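March, late, and I should be asleep

Spent the whole day on the hand gripper and I still like it, which says something. The left finger had been closing a hair behind the right one since the weekend trip to Cellarberg, and I kept telling myself it was my thumb. It was not my thumb. Teodora squeezed it twice this morning, handed it back and said "your linkage is loose," and went off to get coffee. Thanks, Teodora!

So I took the fingers off, all the little screws into the lid of a jam jar (learned that one the hard way), and sure enough the pin on the left side had worked itself out. Pushed it back, put a dab of threadlocker on the set screw and then had to leave it alone for 20 minutes, which I am terrible at. I wiped the lens. I wiped it again. I answered three emails from Sæther about the spare fingers, which are still stuck somewhere between their place and ours.
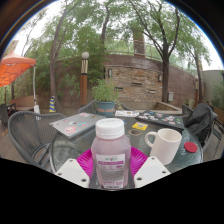

Anyway, closing width. The Atix sheet says to zero it with the fingers just touching and then check it on something you've measured, so I used the 54 mm gauge block and got a reading that was off by nearly a millimeter. Did it over. Still off. Then I noticed I'd been squeezing way too hard at zero, so the tips were bowing and the thing thought it was more closed than it was. Let up a little, zeroed again, and it came in right on the number three times in a row — I may have cheered.

I still don't love the trigger spring. It's fine for an hour and then my hand starts to complain, and Teodora's hands are smaller than mine so it must be worse for her. Dunier sells a softer one. Going to order two tomorrow and write the new zero steps on tape on the inside of the case lid, before I forget about the squeezing.

Also need more threadlocker, the tube is basically air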